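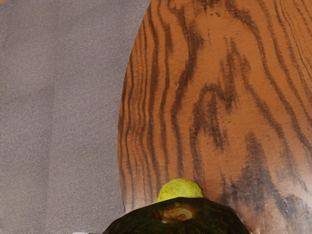
Hi again, it's Giang La, following up on my Ullberg photo printer that has decided every neutral should be pink. Giang with the two cats, if Sandamali is reading this! Skin tones are pinkish, black and white prints look like they've been left in a shop window, and it's getting worse with each batch. Flat greys are the quickest way for me to tell, so I've been printing that big speckled grey area beside the curved wooden edge over and over. On my monitor the grey is properly grey, with only some faint soft vertical banding in it. On paper it comes out a sort of salmon, and the wood goes so warm it's nearly orange.

Sandamali Kanagaratnam on your team asked me to keep notes as I went, so this is all of them.

May 20, 2018, morning
Nozzle check first. All colours present, no gaps that I could find, and I did get the magnifying glass out. Printed the test again, still pink. Page counter says 1,966 if that matters to anyone.

Ran the head cleaning twice anyway. No change except the magenta level dropped a notch, which hurt a bit considering what those cartridges cost.

Later that morning
Checked the paper. I'm on Rostami satin, same as always, but this is a new box and the label on it is slightly different from the old one. Found a few sheets of the old stuff in the drawer and tried one of those. Pink. So I've crossed paper off the list, unless you tell me otherwise.

After lunch
Went into the driver and found colour management was set to "Printer manages colours" AND Skerkik had its own profile switched on. I thought I'd cracked it! Turned the driver one off, restarted Skerkik, printed again. Better, definitely better, but still pink in the midtones. The shadows are pretty close now. I put the two prints side by side by the window and my husband could tell them apart from across the kitchen - he is not a colour person.

While I was in there I noticed the profile Skerkik is using has Riris in the name, and Riris is the refill ink I stopped buying last August. I'm on your own cartridges these days. I can't find a matching profile in the list for those. Was there meant to be one in the installer? Mine was a download of almost 800 MB so you'd think it would be in there somewhere.

Mid-afternoon
Reinstalled the driver from your site. It stopped the first time with error 796 and a box that only had an OK button. Second go worked fine. Profile list is exactly the same as before, no new ones. Printed from the plain system viewer with no Skerkik involved and got a much more neutral grey, maybe a touch green if I'm being picky.

So my questions:

Is the Riris profile the culprit, and can I delete it or will Skerkik sulk?

Where do I get the right profile for the satin paper with your cartridges?

Is error 796 anything to worry about now that the install has gone through?

I've kept all the prints and pencilled the settings on the back of each, happy to post them to you if scans aren't any good for colour. I've got a set of christening photos to print for my cousin and I'd rather not do them in salmon, so I'm leaving the printer alone until I hear back.

Cheers,
Giang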